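Trendudcombe > The school > About us

Trendudcombe is a small school for people who want to learn to tidy a room properly, a subject most of us were assumed to have picked up at home. Oda Kvam started it above a shop with one borrowed cupboard. We now have two rooms, plenty of cupboards and 14 places on each course, which fill up in August when everybody has been indoors with their families too long.

Desks are most people's downfall, or more exactly the floor underneath them. The top gets wiped when visitors are due. The underneath is left to the cables, which breed. 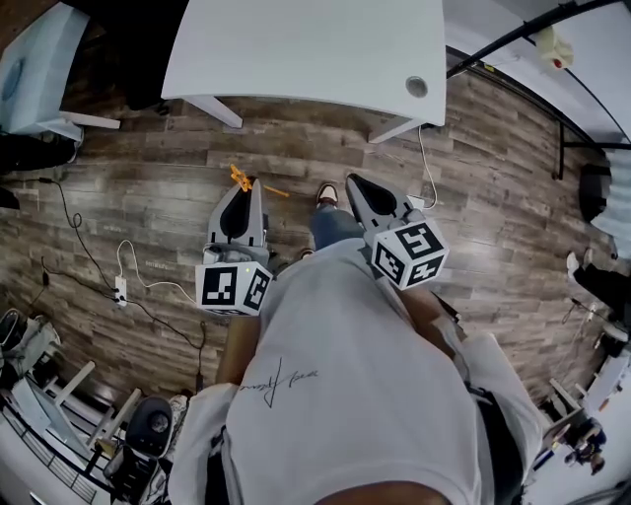 Reading time: 2 minutes

A black cable looping across the planks, a white one keeping it company, another dangling from under the desk, and a small orange plastic thing on the floor. We begin with whatever is small and easily trodden on. Cables come next, one at a time, and no tugging.

Rafia Usmani teaches the floor course. Agnes Sandberg takes drawers and has firm views on rubber bands. Roxana Ciobanu answers the post, and can tell you which evenings still have room.

We don't sell boxes, labels or a philosophy. Bring flat shoes and something to tie your hair back with. Tea is at four, and the cups go back on the shelf they came from - handles to the right, please.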